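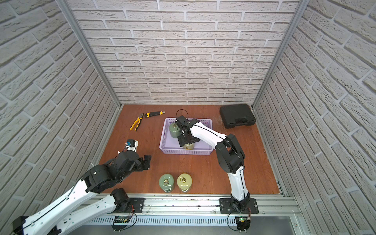
Setsuko Iwasaki
Sorting out the camping gas this afternoon. Thread, mostly for my own reference and for the four of us going in May.

Starting point: canisters in the hall cupboard, in the boot bag, under the sink and in the box with the tent pegs. I bought two new ones last autumn when we already had plenty. Part-used ones don't look any different from full ones and I never write on them.

New rule is that all the gas lives in one plastic basket. It goes on the bottom shelf of the outside store, which has a vent in the door. Stoves go on the shelf above. Nothing else goes in the basket, including lighters.

I tried a lidded box first. Didn't like it. I want any leak to get out into the air, and with a lid on I stopped looking inside. An open basket with holes in the sides is better and you can carry it one-handed if the handles are decent.

The basket I've been using is a lavender one. Sadao asked why not a proper crate. The crates at Lerkus were 3000 yen each and too tall for the shelf. The basket was in the kitchen already with onions in it. The onions have moved to a bowl.

First job, get everything out on a table and wipe it down. Dry cloth for most, slightly damp for the ones that had been on the beach. Then dry them again and check round the rim at the top and the bottom edge for rust.

A bit of surface marking I don't mind. If there's flaking, or a dent on the seam, it goes in the "use up or get rid of" group. One had a dent near the base that I could feel with my thumb. That's in the group.

Check the valve as well. Look for grit. If the cap is missing, put another one on. Caps turn up at the bottom of every bag I own, so I keep them in a jam jar now.

Second job is weighing. Kitchen scales are fine. Cap off, stand it upright, write the number down. The net weight of gas is normally printed on the side, so a new one of the same type gives you the full figure to compare with.

I put a strip of masking tape on each canister and write on it in pencil. Weight today, and the month. Marker pen looks neater but you can't change it, and you will want to change it after every trip.

One of the larger ones still has some 200 grams of gas left. I had it down as nearly empty from shaking it. Shaking tells you there's liquid in there and not a lot else.

Someone will ask about the water method, where you float the canister and see how high it sits. It works, I've done it at a campsite. At home I'd sooner use the scales and not have to dry everything twice.

Third job, decide what goes on the next trip. For a weekend with two meals a day and coffee I take one part-used and one full. The part-used one gets finished first. The full one stays in the car bag until it's needed.

Not in the car itself over a hot day, though. Riku left two on the back seat at Shibata last summer while we went down to the river. They were very warm to the touch when we got back. Nothing happened, but I moved them into the shade and we had sandwiches that evening.

Stoves. I've got the small Stolley that screws on top and Riku's flat one that takes the long cartridges. They do not take the same gas. I've turned up with the wrong sort once and had to borrow from the people on the next pitch.

So the two types are on opposite sides of the basket with a piece of cardboard down the middle. I wrote SCREW on one side of the card and CLIP on the other. It's a cut-up cereal box. It will need replacing when it gets damp.

Test each stove before you pack it. Outside, on something level, one minute on low and one on high. Then off, wait until it's cool, take the canister off, cap on. I found the seal on the Stolley had gone hard. New one is ordered.

If you want to check the join for leaks, washing-up liquid and water on a small brush. Bubbles mean gas. Don't use a flame for this. Tsutomu's father used to and I have asked Tsutomu not to.

Pan list, as it always gets asked. One 700 ml pot with a lid, one frying pan, the kettle. The small stove is not steady with anything bigger on it. The big pot is for the flat stove only, and with a big pot on there keep an eye on the cartridge side, it shouldn't be getting hot.

Windshield: fine with the flat stove if it's well back and open on one side. I don't put one all the way round the screw-on type. The canister is directly underneath and it needs the air.

Packing order in the bag, bottom to top: frying pan, pot with tea towel inside, stove in its pouch, canisters upright down the side, caps on. The basket stays at home. I did take it along once and it only got in the way in the tent porch.

Empties. Our area collects them on a separate day from other metal and wants them completely empty. Whether to pierce them or not depends on where you live, and the rules have changed here since I moved in. Look at the sheet from your own council before you do anything to them.

I keep the empties in a carrier bag hung on the hook by the store door, away from the basket. Before, they went back in with the rest and I carried a dead one up a hill in the rain. Chiharu carried the stove. We ate cold noodles.

Reply to a couple of people, yes you can buy a gadget that moves gas from one canister into another. I don't use one and the makers of mine say not to. I just finish the old ones at home, on the back step, making tea.

Also yes, cold weather matters. The ordinary mix gets feeble for me near freezing. I've one winter canister and it has a W on the tape. Please don't take it in May.

For the group: Chiharu has the flat stove and its cartridges, I've got the Stolley and the screw-on ones. Tsutomu, bring the kettle. Riku, you're on the cool box. Nobody needs to buy gas.

Vurura had the replacement seals at 3000 yen for a pack, which is far too many seals. If anyone else has the same stove I'll split it with you.

Left to do: find a lid for the second pot, throw away the two lighters that don't light, and write the weights in the notebook before the tape falls off.

Seals came to the door while I was typing this. Wrong size. Sending them back.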